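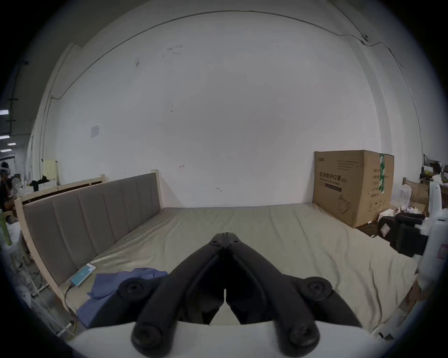
I keep reading that birch sap is the new wonder drink, and I remain unconvinced. A stall in Astside wanted 6 pounds for a small bottle of the Skotus stuff last spring. It tasted like water that had once been near a twig.

So I tapped my own tree, the big silver birch by the back fence. One hole, 4 centimetres deep, bit of tubing, clean jug. The sap came well enough - a jugful by teatime - and it went cloudy before I'd decided what to do with it. The books say you need a good 40 litres or more to boil down to anything like syrup. On my gas bill? No thanks.

Then there's the wound. The leaflet from Flulberg says a healthy birch closes the hole by September and comes to no harm. Maybe. They also sell the taps. I'll be looking at that bark all summer before I drill it again.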